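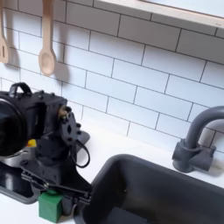
Toy kitchens take over the old reading room in Nambridge

The old reading room in Nambridge has a new use this May, and it is a very small-scale one. The long tables have been pushed back to the walls, the rugs are down, and the floor now belongs to play kitchens. There are sinks with taps, hobs, hanging utensils and enough pretend shopping to stock a corner shop for dolls.

The play kitchen library, as it is known, began as a single shelf of toy saucepans in the children's corner. Families asked if they could take them home, then asked if there was anything bigger, and the shelf became a cupboard, and the cupboard became a room! Last year the toys went out on loan 3358 times, counting everything from full kitchen units down to bags of felt vegetables. For a town the size of Nambridge that is a splendid number of pretend dinners.

Borrowing is free for anyone with a library card. Small pieces can be kept for three weeks and the full kitchens for a bit longer, as they take some putting together (allow an evening, and find a screwdriver before you start). You can also simply turn up and play. The room opens at ten in the morning and stays open until the library shuts.

The kitchens themselves are a lovely mixed bunch. Some are plain painted boxes with knobs drawn on by hand. Others have been made to look like the real thing, and these are the ones the children go to first. The white and grey one is a great favourite, with its white worktop, a dark grey sink deep enough to get properly stuck into, and a matching tap in front of white brick-shaped tiles. Wooden utensils hang up above. It is the sort of kitchen a good many of the parents would quite like at home, and there has been a fair bit of sighing over those tiles.

What goes on in them is harder to describe. Soup is popular. So is washing up, which will surprise anyone who has tried to get a child to do it with real plates. Building blocks wander over from the other side of the room and get used as whatever is needed, so a green one might be a pea, a bar of soap or a very expensive cake depending on who is cooking. One recent afternoon the whole room turned into a café with a menu, a queue and prices that changed every few minutes. Tea was 86 pounds. It came with a biscuit, though, and the service was quick.

There is plenty here for older visitors as well. The glass case by the door holds a display of toy stoves and tin cookware lent by families in the town, some of it handed down through several generations and looking well used. The little copper-coloured jelly moulds are a particular delight and it is worth crouching down for a proper look. Labels have been written by the families themselves, and they are full of good stories about burnt fingers, lost lids and a teapot that spent a winter in the garden.

Gifts of toy food and crockery are very welcome, as long as they are clean and in one piece. Wooden fruit is wanted most, along with small pans that still have their handles. There are already more plastic fried eggs than any room could need, so please hang on to those. Larger items should be mentioned at the front desk before you bring them in, as storage is tight and the lift only takes one kitchen at a time.

Anyone handy with a paintbrush is invited to the mending table, which runs in the same room during the afternoons. Doors come off, knobs go missing and hinges get sat on, and a little glue goes a long way. Last month three kitchens went back out on loan after repairs, one of them with a smart new oven door cut from an old drawer front. Bring an apron. Tools and paint are provided, and there is usually tea (at a more sensible price).

A swap morning is planned for later in the summer, with a stall for spare parts and a chance to see new arrivals before they go on the shelves. Details will go up on the library noticeboard once the date is settled. Full kitchens are booked well ahead at the moment, so if you have a birthday or a visit from grandchildren coming up, put your name on the list at the front desk soon.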